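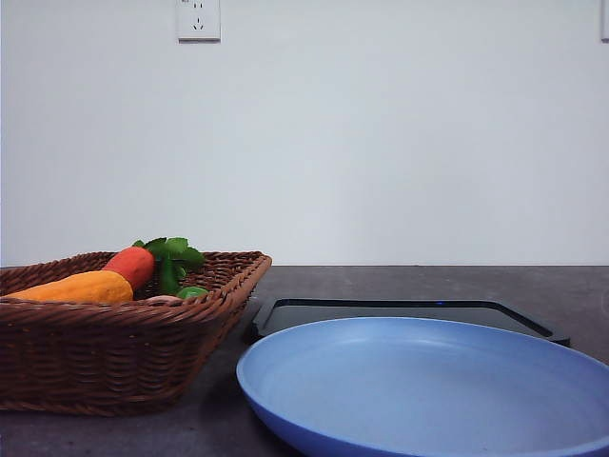
Basket, tray and plate on the counter.

Two arms for a school kitchen course: what does the quote leave out?

Kurgate want 716 a month for a pair, 3 months minimum. The salesman says pads and setup are "covered". I've heard that before. What should I budget for?

prikgate_buyer
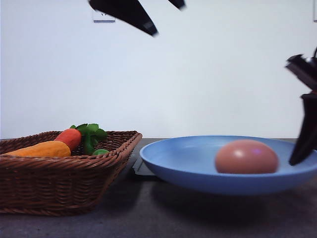 Running costs are where they get you. Ask for the price of spare fingers, in writing, and how long they take to arrive. Then ask what you'll practise on. Toy vegetables last for ever, but an egg on a plate is a different matter, so put down money for breakages. We were told 9 days for spares from Nanen. It was a Wednesday in October before I saw any.

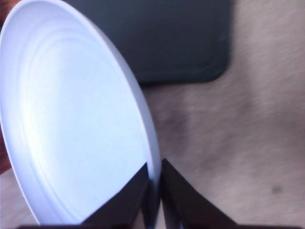
White plate, held by the rim.

Plates are cheap. I'd worry more about the callout fee, 90 a visit on ours, and travel on top.

lowshelf

Don't rent, buy. Lévesque do used ones. No idea if they're any good.

tinhat_tom

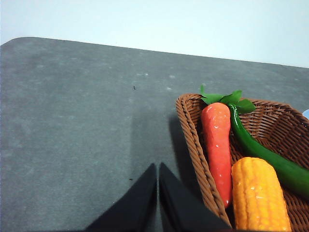

Related: Who pays when a rented arm breaks down?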